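Reverberation Time in the Tiled Rooms of the Tillier Building, Corndale
Student project report, Building Physics 2
Group members: Rizal Chin, Endang Tuhumury, Syahrul Wibisono. Supervisor: Adi Ginting

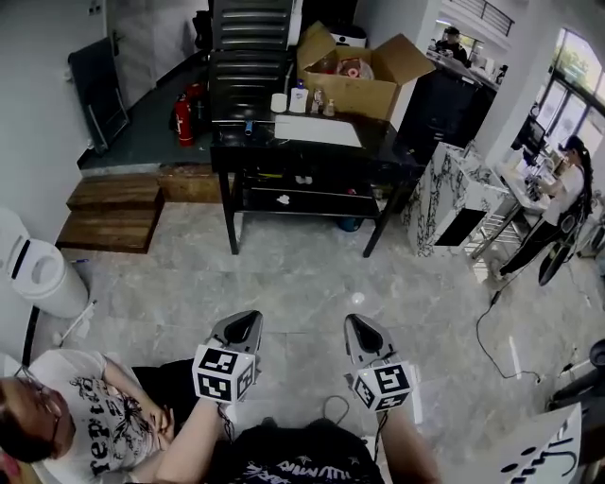

1. Background

The Tillier Building was refitted four years ago and most of the carpet was taken up and replaced with tile. Since then students have complained that it is hard to follow a speaker from the back of the teaching rooms. Our project was to measure how long sound lingers in these rooms and to suggest a cheap change that would help.

Reverberation time is the time it takes for a sound to drop by 60 decibels after the source stops. Hard floors, bare walls and glass make it longer. Carpet, curtains, ceiling panels and people make it shorter.

2. Rooms

We chose two rooms on the second floor. Room A has a volume of 162 cubic meters and a tile floor. Room B is smaller, at 71 cubic meters, and still has its old carpet. Both have painted walls and a plain plaster ceiling. Room A has windows on one side only. We left the furniture in its normal place and closed all doors and windows before measuring.

3. Method

We burst balloons as the sound source and recorded them with a small recorder on a stand at seated ear height. Each room had three recorder positions. At each position we did four bursts. Two balloons in Room B failed to burst cleanly and those recordings were thrown out.

The recordings were filtered into octave bands and we read the decay from the slope between 5 and 25 decibels below the peak, then multiplied up to 60. We did not trust the results below the 250 hertz band, where a balloon does not give enough energy. Tarek Chamoun from the Akville music department let us use his software for the filtering.

4. Results

In Room A the average reverberation time was 1.4 seconds in the 500 hertz band and 1.3 seconds at 2000 hertz. In Room B it was 0.6 seconds in both bands. The three positions in Room A agreed well, except that the one near the windows gave slightly longer times at high frequency.

We also did one run in Room A with 12 students sitting in it. The time at 500 hertz went down to 1.1 seconds.

5. Discussion

Room A is too live for speech. The floor is only part of the cause, as the room is also more than twice the size of Room B. Using the Sabine formula, we worked out that putting the carpet back would bring the time down to just under one second. Covering half the ceiling with absorbing panels would do more, and the panels would not need cleaning like a floor.

The supplier Ong quoted us for panels in packs that cover almost 100 square feet. Four packs would cover the half of the ceiling we have in mind. Fitting is not in the quote.

6. Problems and further work

The ventilation could not be turned off, so background noise was higher than we wanted. The balloons were from two different packs and did not sound the same. If another group continues this work, they should borrow a proper loudspeaker and repeat the run with a full class. We have left the recordings and the spreadsheet with Adi Ginting.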